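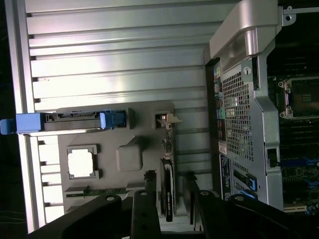 Torre abierta y tumbada, con la bandeja del disco a la vista.

El ruido de un equipo de sobremesa se suele atribuir a los ventiladores. En el mío, el zumbido que me molestaba por la noche era de baja frecuencia y no cambiaba con la carga de la CPU. Un ventilador regulado por PWM sube y baja; un plato que gira a régimen constante, no.

Un disco de 7200 rpm produce una componente fundamental de 120 Hz. Si comparte superficie con otro casi idéntico, la pequeña diferencia de velocidad genera un batimiento: el sonido crece y decrece cada pocos segundos. Maritza Mosquera me prestó un micrófono de medida y el espectro lo dejó bastante claro. Los dos picos quedaban tan juntos que hubo que alargar la ventana de la FFT para separarlos.

Probé cuatro apoyos distintos bajo la mesa:

Fieltro adhesivo: sin cambio apreciable.
Corcho: atenúa algo los armónicos, nada la fundamental.
Tacos de goma Tralach: 6 dB menos en 120 Hz.
Espuma Dundau de celda abierta: 9 dB menos al principio, pero se aplasta con el peso y a las cuatro semanas rendía como el corcho.

Me quedé con los tacos. La frecuencia propia del conjunto debe quedar muy por debajo de la excitación, y para eso conviene una goma blanda que trabaje lejos de su límite de compresión. Shaimaa Bennani me señaló que el tablero de la mesa también radia y que apoyar la torre en el suelo habría sido más barato. Tiene razón, aunque mi suelo es de tarima flotante y el vecino de abajo opina.

Queda pendiente repetir la medida en junio, con más temperatura en la habitación y la goma menos rígida.

Archivado en: Acústica doméstica, Cacharreo
Contacto | © Cuaderno de ruido | Volver arriba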